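Against the clever hand

I have now sat through enough gripper comparisons to know how they end. Someone brings a two-finger gripper that costs less than a decent bicycle, someone else brings a hand with proper fingers that costs more than my car, and after 30 goes each the cheap one has won on points. Everybody writes that down. Then everybody goes on wanting the hand.

I used to find this funny. I have spent since July on the wanting side, so I find it less funny now, and I would like to make the case for the expensive losers before somebody in purchasing makes the case against them.

The usual test is picking things up off a table. The block goes in the tray, the tin goes in the tray, the tennis ball rolls off and has to be fetched from under the radiator. A pair of parallel jaws is superb at this, in the way that a fork is superb at peas if you have glued the peas down. Our own Stisby, which is a clamp with ideas, did the table test so well that Mylene Maglaya proposed we stop there and go to lunch. She was half serious. We went to lunch, and over the soup Anjani Nair asked what any of it had to do with housework, and that was the end of a very tidy spreadsheet.

Cloth was her answer, and I have come round to it. Cloth has no shape to plan a grasp for. You take hold of one bit and the rest of it goes wherever it likes. Put it near the round mouth of a front-loading washing machine and you have a soft thing with no edges to speak of and a hard thing that is nearly all edge, with a door hanging open at knee height to bang your wrist on. I can't think of a meaner exam, and it can be set up in any flat.
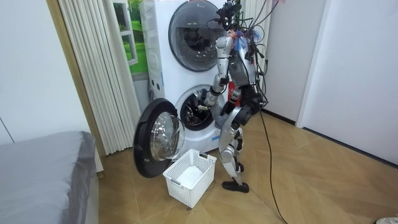
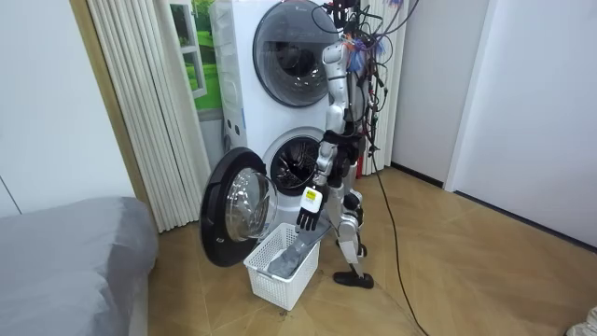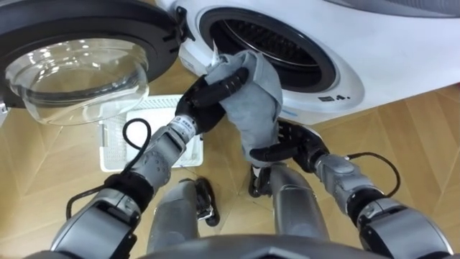 The laundry test: one humanoid, one basket, one open drum.

What I want from a test like this is trouble in places the table never had any. The basket is down on the floor, so the whole robot has to stoop, and its reach is now a question about knees. The drum goes back into the dark, so a camera on the head loses the fingers just when you would like to keep an eye on them. Two arms can share one piece of cloth, and two arms can also get in each other's way, as anyone who has made a bed with a spouse will confirm.

And the cables! No brochure has ever shown a cable. I have come to believe that a good half of manipulation research is the management of wires, with a little picking up of objects in between. If you are comparing arms and your report has no line for what happens to the wiring when the robot bends over, you have compared two drawings.

The case against is easy to make and I will make it fairly. Fingered hands break. Our Baluyot hand has 18 ways to go wrong and has shown us most of them. The Torex controller, which I like, takes so many settings that I filled 298 rows with them and could tell you what perhaps a dozen do. A clamp has one setting, and it is how hard. If your job is putting identical boxes on identical shelves, buy the clamp, and then buy yourself something nice with what's left over.

My quarrel is with the people who look at that and decide the matter is closed for houses as well. They say you can pinch cloth perfectly well with two jaws. You can. I have seen a towel picked up beautifully by two jaws, and I have then watched the same jaws try to get it over a rubber lip while the rest of the towel hung down outside like a tongue. At that point you would quite like something underneath to take the weight, and you would like it to be able to give a little. A hand can be a shelf, a hook, a scoop and a shove. It does each of these worse than the proper tool would. It does have the advantage of being there already.

Mylene's position, which she has asked me to put in, is that we should redesign the washing machine. The Nirau people told her much the same thing and she was rather pleased. I see the attraction. But my washing machine is not going to be redesigned, and neither is yours, and mine still has a sock in the seal.

So, a modest request to anyone writing up a gripper trial this year. Keep the blocks if you must. Add one piece of cloth, one basket at floor level and one awkward round hole, and publish the goes that went badly along with the rest. I would read that over any number of tables full of blocks, and I'd lend you the sock.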